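Chapter 5
Pruning and Flowering

A cherry tree sets its flower buds in the summer before they open. By January the buds are already on the branch, and a late cut removes them along with the wood. Growers in Heltdale prune right after bloom for this reason.
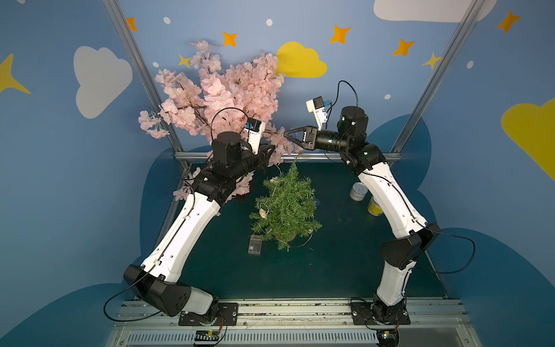 The timing differs for young trees. In their first years, shape matters more than flowers — a strong frame comes first. Section 5.1 begins with the parts of a bud.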